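Enduro Wurkberg: mein einziges Rennen in diesem Jahr

10. September 2020

Eigentlich standen für 2020 vier Termine im Kalender. Drei davon sind ausgefallen, zwei ganz und einer auf nächstes Jahr verschoben, wobei da noch kein Datum feststeht. Übrig blieb der Wurkberg. Bis Ende Juli war auch der nicht sicher, dann kam die Mail vom Veranstalter mit dem Hygienekonzept und der Bitte, die Nennung noch einmal zu bestätigen. Das habe ich am selben Abend gemacht.

Wer neu hier ist: Ich fahre Enduro in der Hobbyklasse, Viertakt, 250 Kubik, das Motorrad ist inzwischen sechs Jahre alt. Ambitionen auf eine Meisterschaft habe ich keine. Ich will ankommen und beim nächsten Mal etwas schneller sein.

Vorbereitung

Von März bis Mai war unsere Strecke zu. Ich habe in der Zeit die Gabel ausgebaut und zur Werkstatt Mạc geschickt, neue Dichtringe, neues Öl und vorne eine etwas härtere Feder. Kostenpunkt rund 172 Euro mit Versand, das fand ich in Ordnung. Das Federbein hinten habe ich gelassen. Im Nachhinein ein Fehler, dazu später mehr.

Reifen: hinten ein neuer Kivura in der weichen Mischung, vorne der alte vom letzten Herbst, umgedreht montiert. Das Mousse hinten war auch fällig. Wer schon einmal ein Mousse ohne Montageständer gewechselt hat, kennt den Nachmittag, den ich damit verbracht habe. Xiomara Fitzsimmons hat am Ende mit angepackt, sonst läge das Rad vermutlich noch in der Garage.

Dazu kam die Kleidung. Meine alte Hose war am Knie durch, bei Rikusport gab es ein Auslaufmodell in Grau-Gelb. Die Größen fallen klein aus. Mit Knieschützern darunter brauche ich eine Nummer mehr als sonst, also einmal zurückgeschickt und neu bestellt.

Trainiert habe ich ab Juni, meistens sonntags früh, bevor es voll wurde. Die Strecke ließ nur eine begrenzte Zahl Fahrer gleichzeitig drauf, man musste sich vorher eintragen. Mir hat das gefallen. Weniger Staub, weniger Gedränge an der Auffahrt, und man kam wirklich zum Fahren. Mit allen Anfahrten hat der Transporter in dieser Saison 2.301 Kilometer gemacht, für ein einziges Rennen ist das ziemlich viel.

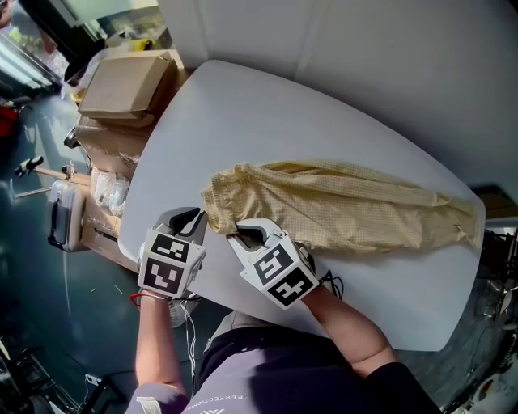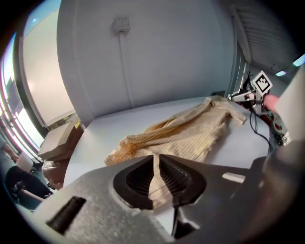

Der Renntag

Papierabnahme mit Maske und Abstand, die technische Abnahme direkt am Transporter. Beides ging schneller als in den Jahren davor, meinetwegen kann das so bleiben. Zuschauer waren nicht zugelassen, pro Fahrer eine Begleitperson. Bei mir war das Xiomara, die an der Verpflegungszone mit Benzin, Wasser und Ersatzbrille stand.

Gestartet wurde in kleinen Gruppen. Sieben Runden waren zu fahren, dazu in jeder Runde eine Sonderprüfung auf der Wiese hinter dem Steinbruch. Die Wiese war am Morgen noch feucht und hatte guten Grip, gegen Mittag lagen überall die Spuren der schnellen Klassen drin. Wer nicht hineinwollte, musste außen herum, und das kostete Zeit.

Runde eins bin ich bewusst ruhig angegangen. In der zweiten und dritten lief es am besten, da stimmte auch die Gabel. Sie taucht beim Anbremsen weniger ein als früher, und ich komme ruhiger durch die Wurzelpassage im Wald. Hinten sah es anders aus. Auf der langen Abfahrt hat das Heck bei jeder Kante ausgekeilt, ab Runde vier habe ich dort nur noch Gas rausgenommen. Hätte ich das Federbein doch gleich mitgeschickt.

In Runde fünf dann der Steilhang am Bachlauf. Zu wenig Schwung, Motor abgewürgt, das Motorrad quer. Zwei andere Fahrer kamen noch vorbei, bis ich wieder unten stand und neu anfahren konnte. Beim zweiten Versuch ging es. Bis auf einen verbogenen Handschutz ist nichts kaputtgegangen.

Ergebnis

Am Ende Platz 11 von den Leuten in meiner Klasse, die ins Ziel gekommen sind. Auf den Zehnten fehlten sieben Sekunden — die lagen ziemlich sicher am Steilhang. Eine Siegerehrung gab es nicht, die Liste stand abends im Netz, Pokale wurden verschickt.

Was bis zum Frühjahr ansteht

Federbein zum Service, diesmal wirklich. Den Kivura fahre ich im Training noch ab, für weichen Boden würde ich ihn wieder nehmen. Auf den Steinen im Bach war er mir zu schnell rund. Kette und Ritzel sind ebenfalls fällig, und der Luftfilterkasten hat an der Dichtkante einen Riss, den ich erst beim Waschen entdeckt habe. Falls jemand weiß, wo man den Kasten für das 2014er Modell einzeln bekommt, gern in die Kommentare.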